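Translating Idiom in Short Fiction: A Workflow Study
Final report, Publishing and Translation Practicum
Ngozi Igwe

1. Purpose

The project tested whether a written glossary of idioms, prepared before drafting, reduces the number of changes an editor makes to a translated novel. The source text was Hodorura, a family novel of 300 pages, submitted for practice purposes to the student imprint Pemine. Only the opening chapters were translated.

2. Method

Before drafting, I read the chapters twice and marked every expression whose meaning could not be taken word for word. The list came to 63 entries. Each entry recorded the phrase, its literal sense, the speaker, and a proposed English version. 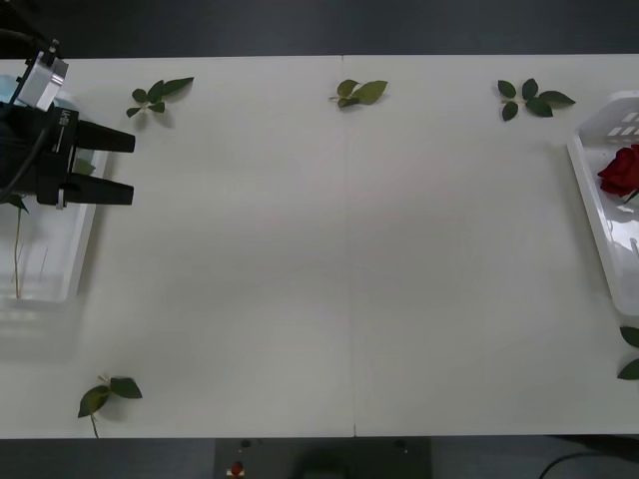

Two drafts were then prepared. Draft A was translated without the glossary. Draft B covered the following chapter, with the glossary open at all times. Both were sent to the same editor at Pemine, who was told nothing about how they differed. Changes were logged in Prindix, the manuscript tracker used in the course, and sorted by type: idiom, register, syntax, and house style.

3. Results

Idiom changes were fewer in Draft B. Register changes were not. The editor often accepted the English phrase but moved it to another position in the sentence, and Prindix logs a move as a deletion and an insertion. These pairs had to be merged by hand before the drafts could be compared.

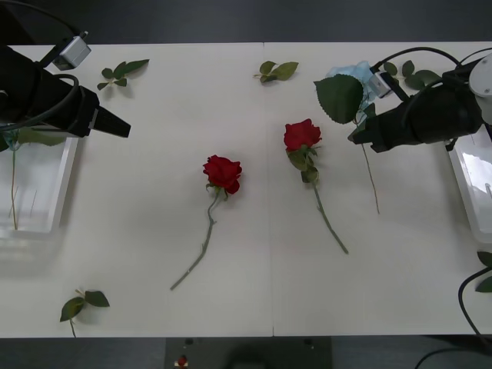
The grandmother's speech caused the most trouble. She uses proverbs in an older form than the other characters do, and the glossary had given her and her son the same English wording. The editor asked for a separate voice. I added a speaker column with a note on age and region, then revised her lines in both drafts.

4. Limits

The two chapters are not equal in difficulty. Draft A contains a long dinner conversation, while Draft B is mostly narration. A fairer test would use two translators on one chapter — this was planned, but the second translator moved to the Jadoon anthology before drafting began.
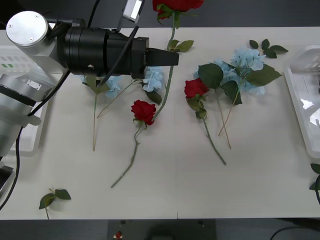
The work was also done in sequence, so Draft B benefited from practice as well as from the glossary. The log does not separate the two effects.

5. Recommendations

Keep the glossary, but build it by character first and by phrase second. Agree on house style with the editor before the first draft, in particular the treatment of italics and kinship terms. Merge moved passages in the tracker at the end of each session.

Appendix A contains the glossary. Appendix B contains the merged change log for both drafts.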